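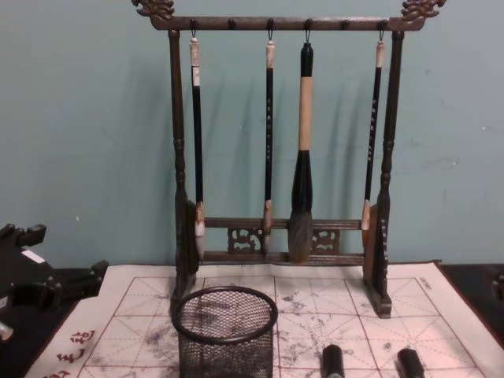
Yen got weighed in December and the number was bad enough that the tech put her back on the scale to check it. She's a nine-year-old Lab mix and she has always been a big dog, so I had let myself think she was just built that way. Ketill Lund, our vet at Sistura, ran his hands along her sides and asked me to do the same. I couldn't find a rib without pushing.

He didn't lecture me. He asked what she ate in a day and I said two scoops, one morning and one night. He asked how big the scoop was. I didn't know. It's a plastic cup that came with a bag of food we stopped buying years ago.

So the homework was to write down everything she ate for a week, with no changes, and weigh the kibble in grams on a kitchen scale. I did that. I also made my husband do it, which was less popular.

When I added it all up, the average came out to 1,307 calories a day. The kibble was most of it, because our scoop holds a lot more than a measuring cup. But the rest was a pile of small stuff I would never have counted. A dental chew every night. The crust of my toast. Cheese to get her pill down. A biscuit when the mail came, a biscuit when she came in from the yard, and a second breakfast when Kwok-wai got up and I had forgotten to tell him she'd been fed. The dental chew surprised me most. I had been thinking of it as a toothbrush.

Dr. Lund set her target at 900. That number is for her, based on what she should weigh and the bloodwork they did that day, so please don't copy it for your own dog. He wanted the thyroid checked before we started, and it was normal. I was sort of hoping it wouldn't be.

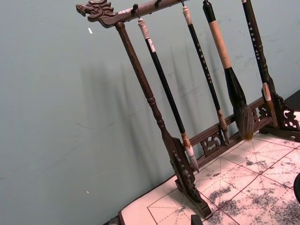
The first thing we changed was the scoop. I threw it out so no one could go back to it. Now the day's food gets weighed in the morning and goes into a jar with a lid, and every bit of kibble she gets comes out of that jar. If someone wants to give her a treat, it comes from the jar too. By evening whatever is left is dinner. This also fixed the double breakfast problem, since you can look at the jar and see whether she has eaten.

We switched her food as well, to Claditus, the weight control one. It has more fiber and fewer calories per cup, so the bowl still looks like a meal. I mixed it in over ten days. She had soft stools for the first part of that and then it settled down. I don't have strong feelings about the brand. It was what the clinic stocked and she eats it. She has also eaten a sock, so I wouldn't call that a review.

I tried a Vuvia slow feeder that my sister-in-law Mei-kuen passed on to us when her beagle lost interest in it. It's the kind with ridges. Yen used to finish a meal before I had the cupboard closed and now it takes her several minutes. She pushes it all over the kitchen, so it sits on a rubber bath mat.

Green beans have been useful. Plain ones, no salt, either frozen or cooked. She gets a few on top at dinner. Carrots she'll take but she leaves orange pieces on the rug.

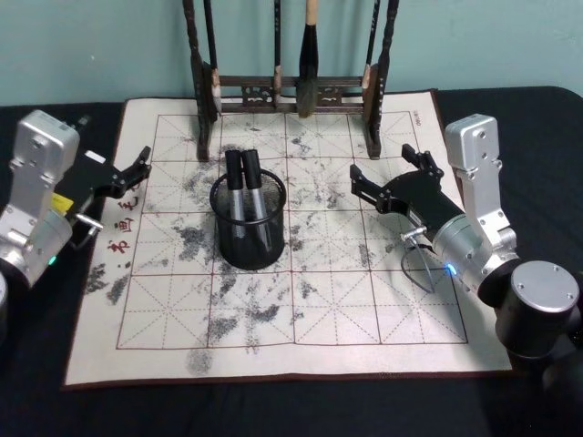 The begging was the hard part. For the first couple of weeks she stood next to my chair and stared, and at night she went and lay down beside the pantry door and sighed. I felt terrible. I called the clinic and talked to Ya-wen Pan, the tech who had weighed her, and she told me to move part of dinner to later in the evening. We split it so she gets a small portion right before bed. That helped more than anything else I did, and she stopped waking us up at 5 a.m.

Walks I changed only a little. I had pictured us marching around the reservoir every morning, but her back end is stiff and Dr. Lund was clear that he did not want her doing a lot more until some weight was off. We added ten minutes to the morning walk and kept to the flat side of the park. When it's icy we skip it and I hide kibble around the living room — from the jar — and let her hunt for it.

My neighbor Qianru was the last holdout. She has given Yen a piece of chicken over the fence most days since she was a puppy and I dreaded bringing it up. I finally handed her a little bag of kibble and asked if she'd use that. Yen can't tell the difference, or doesn't care.

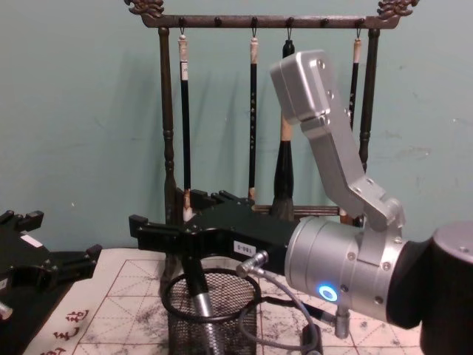 We go in every month for a weigh-in, which is free and takes a minute. It has been slow. One month she lost almost nothing, and I went back over the log and found peanut butter in it. Mine, for the pills. I use a bit of canned pumpkin now.

She has a waist again if you look down at her from above, a small one. Last week she got into the back seat of the car by herself. She had needed a lift for most of the past year and I had put that down to age. She still has a way to go, and her next weigh-in is in two weeks. I'll put the weight up when I have it, along with the brand of kitchen scale, as a few of you asked about that.

2 shares
2 comments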